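Meléndez community kitchen opens its doors again after a long refit

28th July

14 shares | 3 comments

If you've walked past the old Meléndez hall lately and smelled onions frying, you weren't dreaming. The shared kitchen at the back is open again, and people have been wandering in all week to open the cabinets, lean on the counters and generally give the place a good looking over.

The refit started in December and cost a little under $4,000 more than planned, mostly down to the plumbing, which had been patched so many times that the fitters from Tremier gave up and ran new pipe all the way to the street. The extra was covered by a supper at Plekis, where 90 tickets went in two evenings and the soup ran out before the speeches did.

Estrella Becerra, who has run the Thursday-style lunches here for years — whatever day they happen to land on — was in early to put the pans away. "I kept the old handles in a jar at home because half of them came off in my hand," she said. "Now I can pull a door open with flour all over my fingers and it just opens. You don't know how happy that makes me."

She is fond of the wood as well, and was glad the doors weren't painted white, as one early plan had suggested. The grain hides a fingerprint or two, she says, and it makes the room feel like somebody's home.
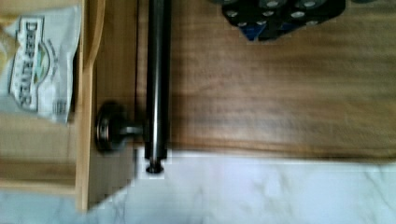 A bar handle on one of the wooden cabinet doors, with the white marble counter.

The kitchen can be booked by the half day for $30, or $100 for a weekend, and the first baking class is already full. Names for the next one are being taken at the Mider bakery counter, where there's a sign-up sheet by the till. Bring your own apron, and a container if you'd like to carry something home.

3 comments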